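Chapter 7
Playtesting and the First Playable Build

Jovita Carrillo and Rezaul Herath

In this chapter
Why a first playable build comes before a finished design
Choosing testers at each stage of production
Watching, recording and asking
Turning notes into changes

7.1 A game that made sense on paper

When the studio Grultham began work on its puzzle game Trenda, the design document ran to 202 pages. It covered every room, every door and every kind of key, and it had been read and approved by all of the leads. The lead designer, Nkrumah Ayaaba, had played a paper version with his team many times. In April the programmers finished a build in which a player could walk through the first two rooms, and the studio invited people from outside to try it.

Most of them never left the first room. The exit was opened by placing a lamp on a ledge, and the team had assumed that players would look up and see the ledge. The testers looked at the floor, where the game had taught them a moment earlier to look for switches. Several tried to break the lamp. One tester spent her whole session stacking crates against a wall that had nothing behind it, and said afterward that she had enjoyed it.

The document contained no mistake that a reader could have found. Each room worked as written. The trouble came from the order in which a new player met the rules, and the people who wrote the rules could no longer meet them in that order. They had known about the ledge for a year.

Ayaaba's team moved the lamp puzzle to the fourth room and put a simpler one in its place. They also kept the crates. In the released game, stacking crates is how the player reaches the attic.

7.2 What counts as a first playable

A first playable build is the earliest version of a game in which a person can do the main thing the game asks of its players. In a racing game, that means driving a car around some part of a track against some kind of opponent. In a card game it means playing a hand. Menus, saved games, music and final art are usually missing, and characters may be gray blocks.

The term is used loosely in the industry. Some publishers write it into contracts as a milestone and attach a payment to it. In that case the contract should say exactly what the build must contain. In this book we use the term only for the build itself, whether or not a payment depends on it.

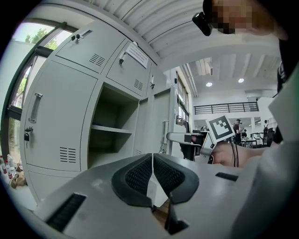 A first playable is also different from a vertical slice. A vertical slice is a short section of the game brought close to its final quality, with finished art and sound. It is normally made later, and its main purpose is to show what the whole game will look like when it is done. The first playable answers an earlier question – whether the main activity holds a player's attention without any of that around it.

Teams often delay the first playable because they are embarrassed by it. This is understandable but expensive. At Addo, a small studio that makes farming games, the first outside test took place after 600 crop and animal models had been finished. The test showed that players wanted a much smaller farm, and 172 of the models were cut. Benedicta Ansah, who ran production, later moved the first test ahead of all modeling work on the studio's next game, Nindex.

7.3 Who should test

Testers can be grouped by how much they already know. Members of the team know the most, and they are good at finding crashes and broken collisions. Colleagues from other projects know how games are built but have not seen this one. Outside players know neither, and only they can show whether the opening of a game explains itself.

An outside player can be new only once. Benedicta Mahama, a user researcher on Nindex, kept a list of everyone who had seen a build and which version they had seen. Early sessions used few people so that fresh testers would still be available near release. We return to her list in Section 7.6, where it is printed in full.

Friends and family deserve a separate note. They are easy to find and they are kind, and their praise tells the designer very little. Their behavior during play is still useful. A friend who says the game is great but puts the controller down at every loading screen has given you something to write down.

The next section describes how to set up a session, including what to say to a tester before play begins and when to stay silent.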